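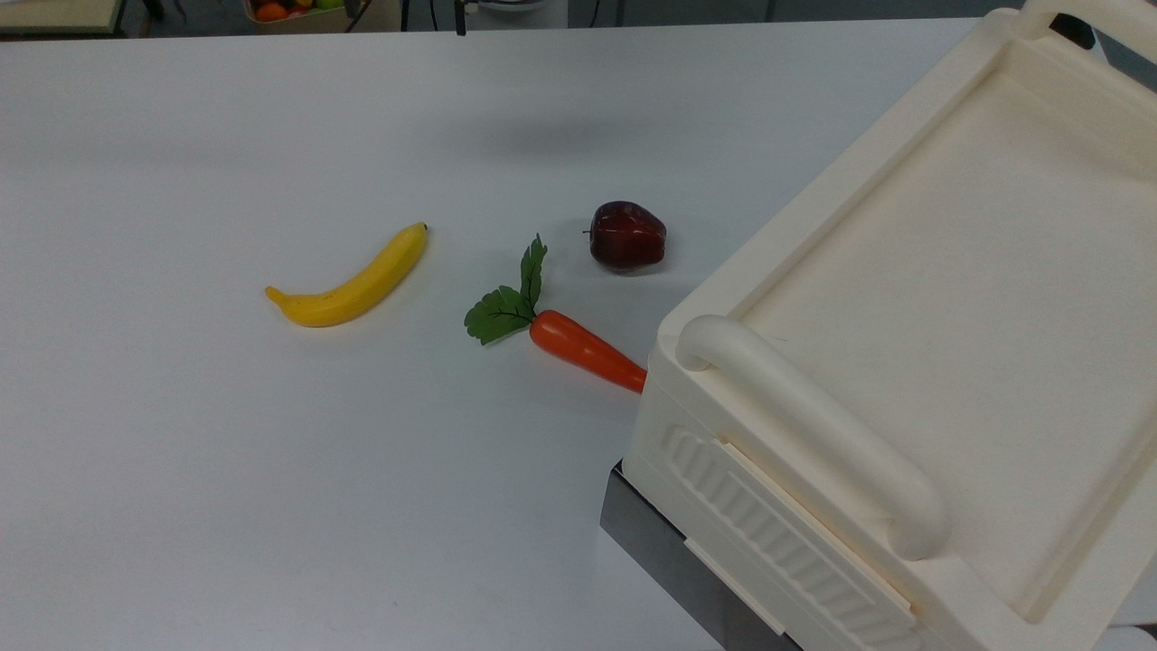 How I Keep the Play Food (and the Rest of the Pretend Kitchen) Under Control

January, by the Fatidard household desk
5 min read

I love pretend food. I really do! My kids have played restaurant nearly every day for years, and I have eaten more plastic soup than anyone I know. But the stuff gets everywhere, and it gets sticky, and one winter I finally sat down and worked out a way of dealing with it that I could stand to keep doing.

First thing, get it all out on a table. A plain white one is great if you have it, because grime shows up right away against it and so do the tiny bits that fall off. Spread the pieces so they aren't touching. I used to do this on the rug and I'd miss half of it (and kneel on a carrot, which hurts).

Then look each piece over before you wash anything. Bananas and other smooth ones are easy, a quick wipe and you're done. Carrots are the fussy ones. If yours have leaves on top, dirt likes to sit in the vein lines and right where the greens meet the root, so I keep an old soft toothbrush for that spot. Go gently and brush away from the root so you don't bend the stems back. Apples with a little stem need the same treatment around the stem. Dark red ones hide jelly like you wouldn't believe, so run your thumb over them even when they look clean.

For washing I use warm water with a squirt of dish soap in a big plastic tub. Anything solid can go right in. Anything hollow with a seam or a pinhole I wipe with a damp cloth instead, because water gets inside and you'll be shaking it out for a week. Foam pieces with a painted skin get the damp cloth too. I tried the dishwasher once, top rack, and a bunch of grapes came out as one grape. Never again.

Crayon comes off most hard plastic with a bit of baking soda on a wet rag. Marker is harder. Try rubbing alcohol on a cotton swab, but test it somewhere hidden first, since it can lift the paint. I took the blush right off a peach that way and my daughter noticed immediately.

Dry everything on a towel overnight. I mean it about overnight! I packed a batch away damp in a lidded box and the whole lot smelled like a basement.

Now, storage. I had one giant bin for ages and it was a mess, because the only way to find an egg was to dump it. These days I have a shallow container for fruit and vegetables and another for everything else, and that's as much sorting as anybody in my house will put up with. I bought a fancy Skullell divider set with 22 little compartments and it lasted until lunch. Shallow and open wins. Cream or white bins are nice since you can see what's in the bottom, and a picture taped to the side helps the ones who can't read yet.

If pieces have cracked, toss them. Sharp edges aren't worth it, and neither is anything small enough for a baby to get hold of. Good pieces you've outgrown can go to a church nursery or a waiting room, just ask first.

I do the big wash twice a year and a quick wipe after anybody's been sick. It takes me one cup of coffee, sometimes two if the toothbrush has gone missing.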